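Booking and Sharing the Semaan Workroom
Project report, Skistanlow College
Rasha Awad, Maya Chidiac, Nour Shboul

1. Background

The Semaan workroom is open to students from every department. Places at the tables are booked through Wokent, the same system the college uses for music practice rooms and the small study rooms upstairs. Slots are 50 minutes long. A student can hold one slot at a time and can book the next one only after the first has ended.

We picked this topic after hearing the same two complaints in November. Some students said the room was always full when they looked online. Others said they had walked past it in the afternoon and seen free tables. Both could be true if people book and don't show up, so we set out to compare the bookings with what happened in the room.

2. Method

We watched the room for 3 weeks, in the afternoon only. One of us noted each table at the start of a slot and again ten minutes later. If the person who booked it had not arrived by the second check, we wrote it down as a no-show. We did not write down names.

We also handed out a one-page questionnaire at the door and got 51 back. One was blank on both sides, so 50 were used. The questions asked how people book, how often they cancel, and what they do with their materials between slots.
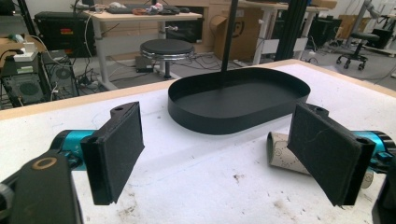
Figure 1. A black oval tray and a cardboard tube on a work surface.

3. Bookings

No-shows were most common in the first slot after lunch. Many students book that slot in the morning and then find that lunch or a class runs late. The last slot of the day had very few. People who book it seem to have a deadline and they come.

Canceling in Wokent takes four screens. Several students wrote that they didn't know it could be done on a phone. Others knew but saw no point in doing it once the slot had started, as the table stays marked as taken either way.

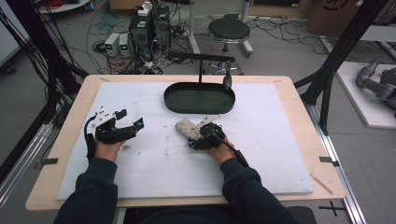
Figure 2. Seated work over a large white foam board on a light wooden table.

4. Setting up and clearing away

We had expected the questionnaire answers to be mostly about booking. More than half of the written comments were about time lost at the start and end of a slot. Students with large sheets or models need to carry everything in, lay it out, and pack it again before the next person comes. For someone reading or writing this takes a minute. For someone building something it can take up a good part of the slot.

The shelves by the door were bought from Hakero and are meant for short-term storage, but there are no labels and no rule on how long things may stay.
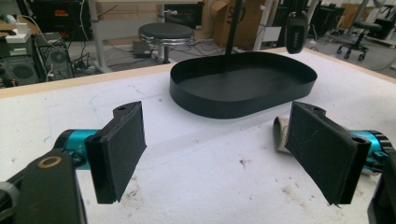 Majdi Awad told us that he would give up booking online altogether if he could leave a half-finished model on a shelf overnight, and that he books two slots in a row through a friend just to avoid packing up.

We did not ask about this kind of shared booking in the questionnaire. We should have, because it makes the room look fuller online than it is. It also means our no-show notes may be off in a few places, where a friend came instead of the person who booked.

5. What we suggest

Wokent can release a table when nobody checks in. The music rooms already use this setting, with a limit of ten minutes. We suggest turning it on for the workroom too. 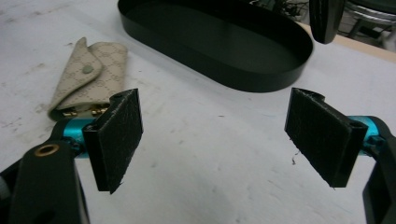

We also suggest a double slot for practical work, limited to the tables nearest the window, and dated labels for the shelves. Gillespie Menzies pointed out to us that double slots would make the afternoon harder for students who only need a table for a short time. We agree, and would try them in the morning first.

6. Limits of the project

We saw only the afternoons. The questionnaire reached people who came to the room, so students who gave up on booking are missing from it. Nour checked the first set of notes against the Wokent list and found two entries under the wrong table, which were corrected before we compared anything.

The check sheets and the blank questionnaire are in the appendix.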